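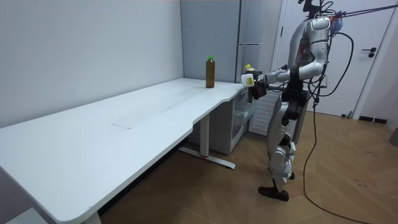
Faz tempo que eu não escrevia aqui com tanta vontade! Na última semana de outubro passei as tardes no laboratório com o Aldo Negri, mexendo numa coisa que me persegue desde o mestrado: como fazer um humanoide decidir onde colocar os pés antes de decidir o que a mão vai fazer. Parece detalhe, eu sei. Só que quem já tentou pegar uma garrafa com um robô de duas pernas conhece a história: o braço estica, falta um pouquinho, o tronco se inclina para compensar, o equilíbrio reclama, e a política de manipulação (que foi treinada com a base paradinha) começa a receber observações que nunca viu na vida.

O método que estamos testando se chama Kvam. O nome é do Aldo e ele não explica de onde tirou. A ideia é bem simples de contar e deu um trabalhão para implementar. Em vez de duas políticas separadas, uma para andar e outra para manipular, com uma máquina de estados no meio, temos uma única rede que prevê um pedaço curto de movimento do corpo inteiro. Junto com ele vem uma estimativa de alcance: dada a postura atual, quanto "espaço de manobra" sobra para o braço? Se sobra pouco, o custo de dar um passo cai e o robô prefere se reposicionar. Se sobra bastante, ele fica onde está e resolve tudo com o ombro e o cotovelo.

Treinamos com 200 demonstrações teleoperadas, todas com garrafas e frascos, e foi aí que apareceu a parte mais gostosa. A primeira versão usava a estimativa de alcance só como penalidade durante o treino, e o resultado era um robô tímido, que dava passinhos o tempo todo. Um horror de assistir. Quando passamos a estimativa também como entrada da rede, os passinhos sumiram quase por completo!

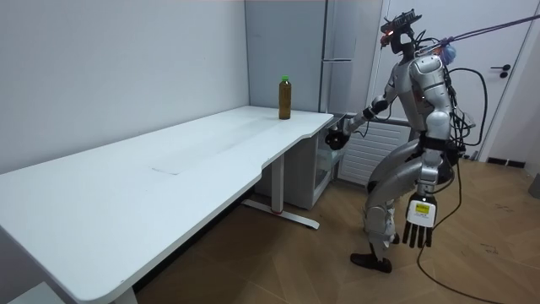

A mesa comprida ajuda muito nesse tipo de teste, porque dá para pôr o alvo perto da quina ou lá na outra ponta sem mudar mais nada na sala. O alvo distante é o que separa as duas versões. Com a política antiga, em 11 tentativas com a garrafa longe, o robô conseguiu 2. Com a nova, na mesma disposição, conseguiu 9. É uma amostra pequena, uma sala só, uma mesa só, e não vou sair gritando número de laboratório como se fosse lei. Mas eu fiquei feliz, gente. Fiquei muito feliz.

As falhas também contam coisas. Uma delas foi preensão mesmo, dedo fechando cedo demais. A outra me interessou bem mais: a estimativa de alcance ficou alta numa postura em que o joelho já estava perto do limite. Ou seja, a rede aprendeu direitinho a geometria do braço e meio por cima a das pernas. Faz sentido, se penso nas demonstrações: na teleoperação a gente capricha na mão e deixa o resto para o controlador de baixo nível.

O próximo passo é levar o método para o chão. Agachar muda tudo, o centro de massa desce, o tronco entra no caminho das câmeras da cabeça e a própria mesa vira obstáculo. Comentei isso no grupo de leitura e o assunto rendeu a tarde inteira.

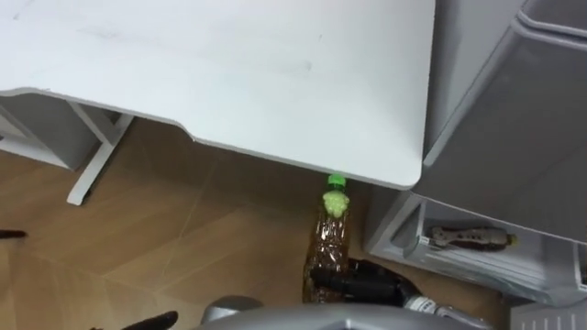
Sofia Marinho acha que estamos pulando uma etapa: para ela, antes de pensar em objetos no chão, o certo seria separar a estimativa em duas, uma para os braços e outra para as pernas, e só depois deixar a rede combinar as duas. Perguntou também se tínhamos testado com a estimativa zerada na hora da execução, para saber se a rede realmente usa aquela entrada. Não tínhamos! Anotei na hora, com uma pontinha de vergonha.

O Aldo torce o nariz para a separação, diz que volta pela janela a divisão que tiramos pela porta. Eu estou no meio do caminho. Vou rodar primeiro o teste com a entrada zerada, que é barato, e depois coletar demonstrações com os joelhos bem mais dobrados. Quando tiver as curvas, posto aqui.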